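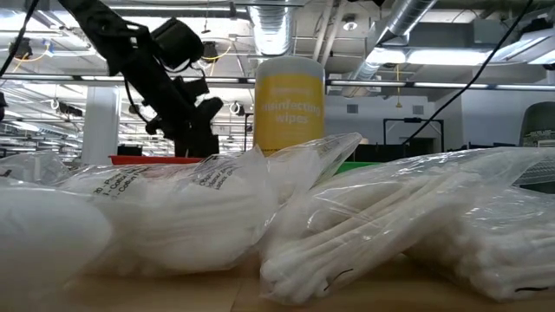
# Clarkach sampling log

Records from the Clarkach street sampling campaign, kept by Katia Morelli for the Medcombe office. One row is one handout stop: a team, a place, a time slot and what was given away there.

Last edited Jan 7, 2013.

## Files

- `stops.csv` – 47 rows, one per stop
- `coupons.csv` – redemptions, joined on `stop_id`
- `costs.csv` – staff hours, printing and permits, in the currency of the invoice
- `notes.txt` – remarks typed up from the team leaders' sheets, lightly edited

All files are UTF-8, comma separated, with a header row. Please keep the encoding. Two of the suppliers have accented names (Šťastný is the one that breaks) and Excel will mangle them if you open the file by double-clicking.

## Columns in stops.csv

| Column | Meaning |
|---|---|
| `stop_id` | Unique, never reused |
| `town` | Medcombe or Prerska |
| `slot` | `am`, `noon` or `pm` |
| `team` | Team code from the rota |
| `packs_out` | Packs handed to the public |
| `packs_back` | Packs returned to the van |
| `weather` | Free text, team leader's wording |

`packs_out` and `packs_back` don't always add up to what was loaded. Packs given to shop staff were not logged until November.

## Known problems

- 32 rows have a coupon batch. The rest went out before the coupons came back from the printer, so leave them out of any redemption rate.
- Four stops in Prerska were moved at short notice. `town` is right but the street in `notes.txt` may be the old one.
- A blank in `weather` means it wasn't filled in. Don't read it as dry.
- Šťastný billed printing and delivery together. I split the amount by hand in `costs.csv` – see the `split` flag.

## Use

Fine for internal reports and for planning the next round. Not much good for comparing teams, as the busy stops went to the same two teams most of the time. Ask before sending `costs.csv` outside the office.

## To do

- Add the late coupons from Prerska
- Settle on one spelling for street names
- Drop `team_old` once the rota is final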